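Milondale Forecast Record

README for the data files, version 2

This collection keeps economic forecasts together with the numbers that were published later. We started it because predictions about growth, prices and jobs are quoted loudly when they come out, and it is difficult to find them again two years after. The present version has 582 forecasts from 26 institutions: central banks, ministries, private banks and a few university institutes.

Each row is one forecast. The main columns are institution, target (growth, inflation or unemployment), horizon in months, predicted value, first published value and revised value. If the forecast was given as a range, we keep both ends in low and high, and the column predicted stays empty. Please do not fill it with the middle of the range - several institutions say clearly that they don't mean the middle.

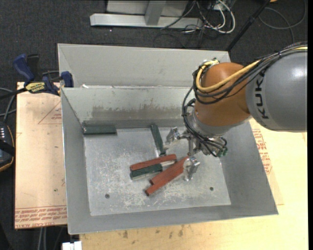
The error column is predicted minus first published value. Some users prefer the revised value, and for growth the difference can be large, so you can compute it yourself from the same row. Forecasts made under a condition ("if the tariff is introduced") have the flag cond = 1. When the condition did not happen, the error is left blank.

Known problems. The Saengthong file has 225 rows and was typed by hand from scanned bulletins. We checked 200 of them a second time; the others wait until May. In the Braltgate file, the horizon is sometimes counted from the meeting and sometimes from the publication, and we could not always find out which.

You may use the data freely if you name the source. Corrections go to Hugo Bouvier, with the row number and a page reference to the original report.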